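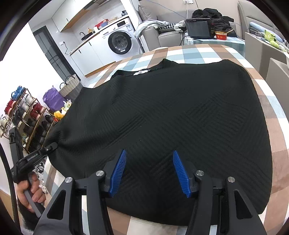
Black knit with a raised chevron rib, laid face-down on a checkered cloth.

Okska Wool Wash, unscented
Made by Patside

If you own one sweater you really love, you already know the worry that comes with wash day. Okska is a no-rinse liquid wash for wool, alpaca, cashmere and anything else you'd normally do by hand, and we've been using it on our own knitwear for long enough to be a little obsessed with it. It's mild, it barely foams, and it leaves yarn feeling like yarn (no squeaky, stripped feeling, no waxy coating either).

The recipe came from Ineke Cuypers, who spent years dyeing skeins before she started making soap for them. She wanted something that would lift out spinning oil and everyday grime without roughing up the fibers, and she got there after a lot of very flat, very sad test swatches. The formula we sell now is number 9. Number 8 smelled like wet cardboard, so we're glad she kept going!

What it's good for

Sweaters, shawls, socks, hats, baby blankets, wool base layers, silk scarves. It's lovely on textured knits, the ribs and cables and zigzags that go limp if you scrub at them. Cotton and linen are fine too, although for those you may find you want a bit more in the basin.

Please don't use it on leather trim or suede elbow patches. Take real fur collars to a cleaner.

How to use it

Fill a basin or a clean sink with cool water, add one capful and swish it with your hand. Turn the sweater inside out, push it under until it stops floating, and leave it alone. Fifteen minutes is plenty for most things — a heavy winter cardigan can stay in for half an hour. Drain, press the water out against the side of the basin, then roll the sweater up in a dry towel and lean on it.

Now for the part we get emails about, which is drying. Lay the sweater flat with the shoulders straight and the sleeves out to the sides. Pat the ribbing back together at the hem and cuffs while it's still damp, and if there's a stitch pattern that has drifted sideways, nudge it back into line with your palms. Flip it when the top feels dry. Keep it away from radiators and full sun.

Always read the care label first. If yours says dry clean only, the maker may have used a lining or interfacing that won't like water, even when the wool itself would be perfectly happy.

Sizes

Travel bottle, 3 ounces
Home bottle, 16 ounces
Studio refill, 2000 ml pouch

The home bottle has a cap you can measure with. The pouch doesn't, so hang on to your old bottle and top it up. Kamran Babaei, who packs most of our orders, tapes the pouch spouts shut before they go out. Peel the tape off slowly and stand the pouch in the sink the first time you open it.

What's in it

Water, a plant-based cleanser, a little glycerin, citric acid and a preservative. There's no lanolin, no dye and no perfume. If you like a scented wash, the Arabzadeh cedar version is the same base with cedarwood oil added, and it's wonderful on things that are headed for a drawer until fall.

Questions we hear a lot

Do I have to rinse? No, although you can. If the water comes out dark, as it often does with black or navy yarn the first few times, a quick rinse in cool water is a good idea. Wash dark colors on their own.

Will it fix pilling? Sadly no. Use a comb once the sweater is fully dry. We like the Raduvel sweater comb, which is gentle enough for soft merino.

How often should I wash a sweater? Less often than you'd think! Airing it overnight on a chair does a lot. Ours get a proper bath a few times each winter and one more in May, before they're folded away.

Can it go in the machine? Yes, on a true wool cycle with the spin kept to 400. Use half a capful and a mesh bag.

Storage

Keep the cap on and the bottle out of freezing garages. If it goes cloudy in the cold, bring it indoors and give it a gentle shake once it has warmed up.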